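**Mesh bins for toys: converts and doubters, sound off**

**grirkell_attic** wrote:

OK I'm sold. Swapped our lidded tubs for open wire mesh bins on Saturday and I love them! You can see right in, they don't hold crumbs, and cleanup went from a fight to 10 minutes (with two kids, on a good night). Anyone else?

**Ouali** wrote:

Yes!! Ours are the low wide kind, 17 inches deep, and the kids dump everything in without being asked. Balls are perfect for it.

**tubs4ever** wrote:

I'm going to disagree. Open bins turn into soup. Big stuff rides on top, and the one tiny thing your kid wants is at the bottom. I had 24 little cars fall through the gaps in a mesh basket. Lids and labels for me.

**grirkell_attic** wrote:

> Open bins turn into soup

Soup is kind of the point for us, they love digging! But small cars, sure, those need solid sides. What gap size was yours?

**tubs4ever** wrote:

Big enough for a car, lol. Never measured. And fabric snags on wire, so watch the knit stuff.

**Drerkwood** wrote:

Half with tubs on this one. We do mesh for balls and a plain box for anything under 4 inches. Blocks can go either way. Cloth gets its own drawer, otherwise it wraps around everything.

**jarnum_mom** wrote:
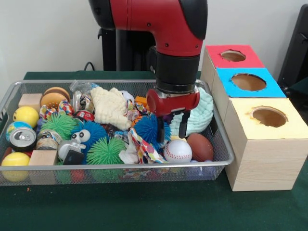

*Jarnum, November*

Team soup, proudly! Spiky balls, a baseball, the little brown football, play burger pieces, a couple of wooden blocks and a few cans, all in one mesh bin. The blue spiky one with the big cartoon eyes is my favorite thing in there. Drerkwood, I know, I know, there's cloth all through it, and something knitted too.

**Drerkwood** wrote:

Ha, the patterned cloth hanging down the front is exactly what I mean. Great bin though! I'd pull the fabric and the clear plastic bag and leave the rest.

**tubs4ever** wrote:

I would need a day to find one block in that. The globe ball is cute, I'll give you that.

**Ouali** wrote:

I can spot both yellow balls from here, so I say mesh wins. Going to try a second one just for sports stuff.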